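My Brief Career as a Second Keyboard Player

Last April I joined a band. I am fifty-one years old and I own a good mattress, so this was not a decision made out of hunger.

The band is called Clunitz, and if you have been to a street fair, a brewery opening or a certain kind of wedding in the last few years, you may have heard them through a wall. They play something between surf rock and the music that comes on when a ferry is boarding. Neusa Toledo sings and writes most of it. Kalevi Lehtinen plays guitar with his eyes shut and his amp open. Abílio Mendes is the drummer, and has the van, and therefore the final say on everything.

They already had a keyboard player, Nuno Arruda, who is very good. What they wanted was a second one, for the organ parts on the new record. Neusa had heard me play at my cousin's anniversary party, where I did four songs and then the hired band came back from dinner. She asked if I could hold down a chord for a long time. I said it was my main skill.

The audition

It lasted one song. The song is called "Padevel" and it has a single organ chord that starts in the first verse and goes on until the guitar solo gives up. I played it. Abílio nodded, or was adjusting his neck. Then we all went for sandwiches and I was in the group chat by the time the pickles arrived.

I should say something about the group chat. I had imagined that bands communicated through looks and shared suffering. They communicate through 200 messages a day about parking. There is also a long-running argument over whether the set should open with "Seixas" (slow, moody, lets people find their drinks) or "Rikton" (fast, loud, lets people find the exit). Kalevi has been on the side of "Rikton" since before I knew him and brings it up in unrelated conversations, once at a pharmacy.

Rehearsals

We practiced in a storage unit with a carpet in it. The unit next door belonged to a man who restored church pews, and on Tuesdays he sanded in a key very close to ours. Neusa wrote a bridge around it. When he took a vacation the song fell apart and had to be dropped for two shows.

I learned a lot in that room. I learned that "let's take it from the top" means from wherever Kalevi feels like. I learned that my left hand had been coasting for three decades. I also learned that Nuno, who plays the first keyboard, plays all the notes, and that the second keyboard exists so the first one can reach for his beer.

The record

Most of it was done at Rosângela Sampaio's place, in the converted garage behind her house. Rosângela has produced plenty of local bands and she has a way of listening to a take with her chin down and then saying "mm," and you have to work out from the length of it whether you're going home. I got nineteen of them on "Seixas" alone. The last was shorter than the others, so that's the one on the record.

My organ is on five tracks. On two of them you can hear it. On "Padevel" it is mixed so low that my sister, who loves me, asked if the refrigerator had been running. I've decided to take this as a compliment to the tone.
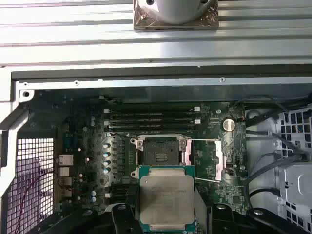
The release show

Thu 12 November, upstairs at the old furniture showroom, doors at eight, band at whenever Abílio found parking. The room was fuller than I expected. Somebody's uncle danced through the whole first half with his coat on. We opened with "Seixas," and Kalevi played it like a man filling out a form.

Then came "Rikton," then the pew song (he's back from vacation, and he came, and he stood by the speaker looking proud). The crowd sang along on the last chorus, or at least on the part that goes "oh." I held my chord. A woman in front looked right at me during it and I gave her what I hoped was a rock and roll face. My nephew has it on his phone. I look like I'm trying to remember if I locked the car.

We sold shirts afterward and made $935, most of which was owed to the man who printed the shirts.

Where things stand

I've told them I'll stay through the spring shows. After that Neusa wants to do a quieter record, maybe with no drums, which she hasn't mentioned to Abílio yet, so if you see him please talk about the van.

I've been practicing my left hand in the evenings. If you want the record, it's at the shows or from Nuno, who keeps the boxes under his stairs and would like them gone.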